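# 달스카, 핸드헬드 그리퍼 시연만으로 바닥 정리 작업 학습한 결과 공개

2025년 5월 15일

로봇 조작 연구팀 달스카(Dalska)가 원격조종 장비 없이 수집한 시연 데이터로 양팔 정책을 학습한 결과를 공개했다. 작업자가 양손에 그리퍼를 하나씩 쥐고 물건을 직접 옮기면, 그리퍼에 부착된 마커 큐브를 머리 쪽 카메라가 추적해 양손의 6자유도 궤적을 복원하는 방식이다. 수집 체계의 이름은 마실렐라(Masilela)다.

대상 작업은 바닥에 놓인 상자와 쓰레기통, 쓰레받기 등 생활용품의 정리다. 탁상 작업에 비해 작업자의 몸통과 다리가 시야를 크게 차지하고, 손과 물체의 거리 변화도 크다.

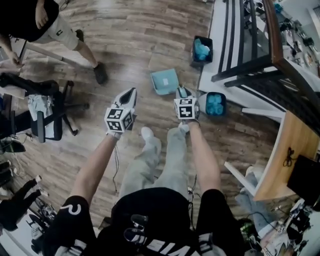
학습에는 시연 300건이 쓰였다. 작업자 8명이 나누어 수행했고, 한 건의 길이는 최대 40초로 제한했다. 큐브의 각 면에는 서로 다른 패턴이 인쇄되어 있어 한 면만 검출되어도 자세 추정이 가능하다. 모든 면이 가려진 구간은 그리퍼 내부 관성 센서 값으로 보간하며, 보간 구간이 전체의 20%를 넘는 시연은 학습에서 제외했다.

정책은 머리 시점 영상과 양쪽 그리퍼의 상대 자세를 입력으로 받아 다음 동작 구간을 한꺼번에 출력한다. 절대 좌표를 쓰지 않으므로 카메라 위치가 다소 달라져도 재보정이 필요 없다는 것이 연구팀의 설명이다. 평가는 양팔 플랫폼 아르카노(Arkano)에서 진행했다. 상자를 집어 옮기는 작업은 안정적으로 재현됐으나, 쓰레받기처럼 손잡이가 짧은 물체에서는 파지 각도가 어긋나는 실패가 잦았다.

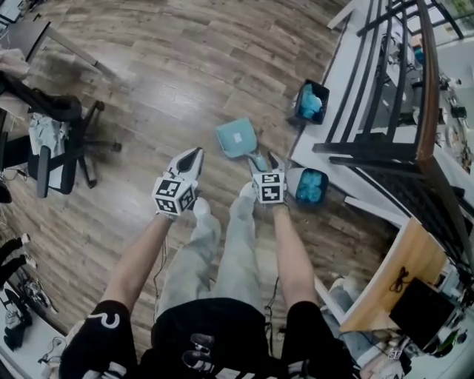
네브자트 두르순은 실패 원인을 파지 각도에서만 찾기는 어렵다며, 마커가 비스듬히 보일 때 생기는 회전 오차가 궤적에 그대로 남았을 가능성을 먼저 확인해야 한다고 지적했다. 그는 보간 구간의 오차를 외부 모션캡처와 비교한 수치가 보고서에 빠져 있다는 점도 언급했다.

연구팀은 해당 비교 실험을 진행 중이며, 결과를 내년 1월 개정판에 싣겠다고 밝혔다. 데이터 변환 도구 울루라(Wulura)는 보고서와 함께 배포됐다. 원본 영상은 공개 범위에서 제외됐다.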